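Minutes, open day planning group, 26 January 2024

Present: Halina Borkowska, Corentin Coste, Zdzisław Krawczyk, and me (Mathias site, taking notes as usual, so blame me for the spelling)

1. Visit to Orlow
Halina and I went over to see the two-arm demo and I loved it! Toy groceries all over the table, a little red box with a round knob, and both arms hanging over the lot. Halina wants the same setup at our open day in September.

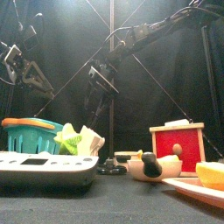
2. What the visitors get to see
I said kitchen jobs, please, things people know from home. The one I keep talking about is the knife block, with the gripper closed on one of the black handles and the shopping basket right beside it. Corentin liked that too (he asked about the handles twice).

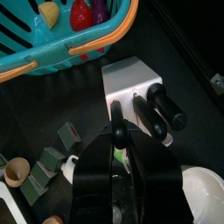

Zdzisław said he would keep knives off the program altogether, toy kitchen or no toy kitchen, and give families the basket and the fruit. Halina agreed with him, so I was outvoted.

3. Money
We have 3,000 set aside and the room takes 181 people. Corentin will ask Flornidport for a quote.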